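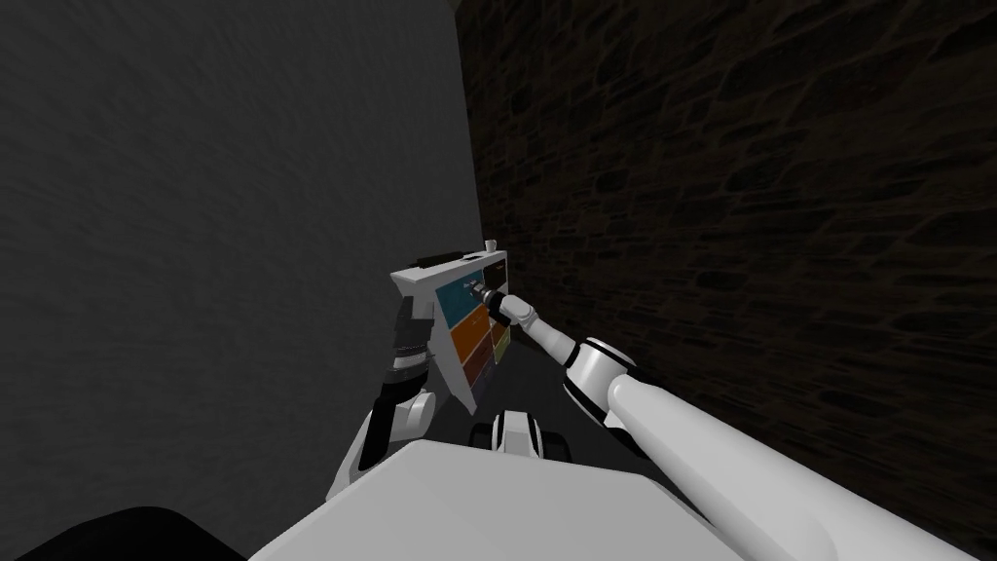 Clerix is a system of two-armed robots used for carrying and sorting work at the Grendgate depot in Tumley. It is also the name which the workers give to the machines themselves. The depot repairs and sends out compartment boards, trays and small fittings for shops. Before the system came into use, all lifting and checking was done by hand.

Background

Grendgate was built as a wool store, and many of its passages are narrow. Forklifts cannot enter them, and for many years the boards were carried by two persons walking one behind the other. The depot employed 107 people at the time when the first plans were made. A survey among the staff showed that sore shoulders and wrists were the most common complaint, followed by the cold in the lower passages.

The management first considered a moving belt, but the corners were too tight for it. A robot with two arms was chosen instead, as it can hold a flat object upright at one side and work on its face with the other hand. Planning was done in simulation for most of one year. Rendered passages with stone walls were used to try different ways of gripping and turning a board in a small space — a method which allowed mistakes without damage to goods.

Operation

The system is controlled by a program called Song, which gives each machine its tasks. Usually one gripper holds the board by its edge while the other touches or presses the place which must be checked. A worker at a desk sees the result and decides if the board is accepted, sent to repair or taken out of use. The machines do not take this decision alone.

On a normal day the system handles up to 339 boards. The early shift begins at six in the morning, and the machines are stopped for 60 minutes at midday for cleaning and small repairs. During this pause the passages are open to people on foot. At other times a person who wants to enter must ask at the desk first, and the machines in that passage are halted.

Effects on the workers

No one was dismissed when Clerix was introduced, but the work became different. Most carriers moved to the repair benches or to the control desks, and each of them received 192 hours of paid training. Some of the older carriers found the desk work tiring in a new way, as they had to look at a screen for a long time and had less occasion to talk with others. After complaints, the desk period was shortened and workers now change places during the shift.

Sabina Begum, a former carrier who became a shift leader, described the change in the depot's newsletter in April. She wrote that her back was better, but that she missed knowing a board "by its weight and its sound". She also asked for the desk workers to have more influence on the speed of the machines. This was later agreed, and each desk can now slow down the work without asking the management.

Pay was a longer discussion. The carriers had received an extra sum for heavy work, and this was at first removed for those who changed to the desks. It was replaced after some months by a payment for technical duties, which is slightly lower — a point on which the staff and the management still disagree.

Limits

The machines have difficulty with bent boards and with boards whose compartments have come loose. These are set aside and handled by hand at the repair benches. The widest boards are also carried by people, because they cannot be turned in the lower passages.

See also

Grendgate depot
Song (control program)
Manual handling at work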